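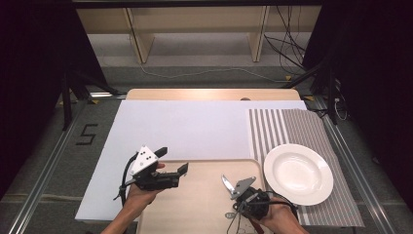
Zundell Table Items

Version 3

Zundell Table Items is a catalog of tableware and table coverings with short notes on how they are laid out, stacked and cleared. It has 1,399 item entries and 3,293 layout notes. Each layout note points to one or more item entries by ID.

The catalog grew out of two older lists, Vimar and Bandari. Vimar covered plates, bowls and trays. Bandari covered placemats, runners and boards. The two used different names for the same things, so expect a few leftovers in the "old_name" column.

What is in the folder

items.csv - one row per item
layouts.csv - one row per layout note
terms.txt - the word list used for color, finish and shape
changes.txt - what was added or fixed in each version

Item fields

There are 9 columns in items.csv: item_id, kind, color, finish, shape, rim, pattern, old_name and remarks. Kind is always filled in. The others may be blank. A blank means the value was not recorded, and "none" means the item was checked and has no such feature. A plate with no pattern has "none" under pattern.

Typical entries look like this:

Plate, white, ceramic, glossy, wide rim, shallow center
Tray, light beige, plastic, raised edges, rounded
Placemat, light gray and white, striped
Foam board, white, large

Stripes are recorded by color only. We dropped stripe width after version 2 because people measured it in different ways and the values could not be compared.

Layout notes

A layout note says what sits on what, and on which side of the table. Left and right are given from the side where the person is working. "Near" means the edge closest to that person and "far" means the opposite one.

Items that rest on two surfaces get two rows. A tray that is partly on a board and partly off it is written as "on board, partial" with a second row for whatever else is underneath, if that is known. A placemat that hangs past the table is marked "over edge" along with the corner or side. Please don't correct these to "on table" when editing. The overhang matters to anyone planning where a plate should go.

Bare table is recorded too. If a strip of the top shows beyond the board, it goes in as its own surface, with the color as seen. Small holes and marks in the top go under remarks.

Known problems

Beige, tan and cream were mixed up in the Vimar rows. Most have been checked again, but the serving trays have not.

Some plates are listed as "flat" when they have a shallow center. Search for both if you need every plate.

The Bangera rows were added last and have no finish values at all. Leave them out if you are sorting by finish.

Cups and cutlery are outside the catalog. A few layout notes still mention them in remarks, with no item ID.

Adding rows

Use the words in terms.txt and keep to lower case. New IDs go at the end of the file, and old IDs are not reused even when an item is removed. Put one line in changes.txt for each batch.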